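FOR IMMEDIATE RELEASE

Plarport, 4 January 2024

Borrow a Cable, Bring One Back: Holtlow Opens Its Charging Cable Library to Everyone in Plarport and Vesside

Two thousand is a lot of cable. That was the figure we put on the flyers in September, when Holtlow asked households in Plarport to empty their junk drawers into our collection bins, and plenty of us thought we had set it too high. The bins passed 2,000 cables the week before the holidays, and this month the best of them go out on loan.

The Holtlow Cable Library opens to the public on Monday at Moldovan Hall, in the ground floor room facing the bus stop. Anyone who lives, works or studies in Plarport or Vesside can walk in, pick out a charging cable that fits their phone, tablet, headphones or bike light, and take it home. Loans run for 200 days. There is no fee and no deposit, and you do not need a library card or a Holtlow membership. You give a first name and a phone number or email, and you're set.

"I have wanted this room to exist for years," said Lucero Cusi, who runs the lending desk. "People come into the tool library for a drill and then ask at the counter if we happen to have a charger they could use for an hour. We always had one somewhere, usually mine. Now I can point at a whole wall of them and say, go ahead, try that one, try the long one, sit down while it charges!"

How borrowing works

Cables hang on pegs by connector type, and within each type by length. Every one carries a paper tag with a number, the length, and a note of what it was last tested with. Borrowers are encouraged to try a cable on their own device before they leave. There is seating for this, with power outlets along the wall, and the desk can lend a plug for use in the room.

If a cable turns out to be wrong for your device, bring it back and swap it the same day or any other day. If it stops working while you have it, bring it back anyway. Broken cables are part of the project and nobody will be charged for one. The only thing we ask is that you don't throw it in the trash.

Each borrower may have up to three cables out at a time. Schools, care homes and shelters can ask for more by speaking to the desk, and the first such bundle, a mixed set of 129 cables, has already been packed for the adult learning center in Vesside.

Testing every cable

Sorting and testing took up most of the fall. Veronica Pîrvu led the work, and the method she settled on is pleasantly simple. Each cable is wiped down, uncoiled to its full length on a table and looked over from end to end for kinks, splits and bare wire. The connectors get a second look under a lamp. Then it is plugged in, first to a meter and then to a phone, and left while the tester starts on the next one.

"You get fast at it," Pîrvu said. "The first evening I did maybe a dozen and felt very proud. The damage is nearly always within a thumb's length of the plug, so you learn to bend that part gently and watch. I also learned that I own four cables at home that should never have been plugged into anything."

Cables that fail are cut and stored for metal recycling. Those with a sound connector at one end are set aside for our repair evenings, where people can learn to splice and resleeve. And a small number were kept simply for being wonderful. The display case by the door has connectors for phones that some of our younger helpers had never seen, and it has turned into the busiest spot in the building.
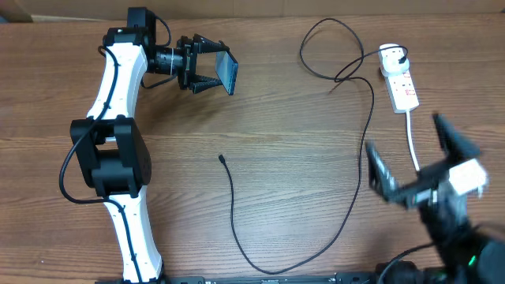

A phone and a black charging cable on a wooden table. Photo: Ásdís Bach

The room itself

Wajid Jadoon planned the layout. He asked for big, plain wooden tables with enough clear surface to lay a long cable out without it dropping off the edge, and he got them secondhand. Pegs are set low enough to reach from a wheelchair, and the connector types are shown with large drawings as well as words, so you can hold your phone up to the wall and match the shape.

"I didn't want it to feel like a stockroom," Jadoon said. "You should be able to come in with a dead phone and a bad mood and leave with neither. The drawings are my favorite part. My daughter drew the first version in marker and the proper ones follow hers pretty closely."

Opening week

The desk will be staffed from 10 a.m. to 6 p.m. on opening day, with a short welcome at noon. Through the rest of January, visitors can also join a beginners' session on cable care. It covers how to coil a cable so it doesn't fight you, how to clean lint out of a phone's charging port, how to read the tiny markings on a plug, and when to give up on a cable for good. Sessions last 45 minutes and are open to all ages. Children under 12 should come with an adult.

Bring your own cables along, the mystery ones especially. If we can identify it, we'll tag it for you on the spot, and you can take it home or leave it for the wall. We are particularly short of extra long cables and of anything with a right-angle plug, both of which were requested again and again at our preview evening.

The collection bins stay in place at Moldovan Hall, at the Plarport ferry office and at Vesside swimming pool. Please put cables only in the bins. Loose batteries, power banks and phones should be handed to a person at the desk.

What comes next

Holtlow plans to run the library through the whole of this year and will publish its lending numbers at the end of the summer, including how many cables came back and how many had to be retired. Despina Bratu, who coordinates Holtlow's lending projects, is already getting questions from neighboring towns.

"We'll share everything: the tag template, the test sheet, the drawings, even the spacing of the pegs," Bratu said. "It's a cheap project to copy. You need a room, a few tables, a meter and a town full of drawers, and every town has the drawers. I can't wait to see the first cable come back with a note on it saying where it's been."

About Holtlow

Holtlow is a lending and repair project based in Plarport. It operates the tool library and the monthly repair evenings at Moldovan Hall and lends household items to residents of Plarport and Vesside.

Media contact

Despina Bratu, Holtlow, Moldovan Hall, Plarport. Interviews and visits to the room before opening can be arranged on request.

ENDS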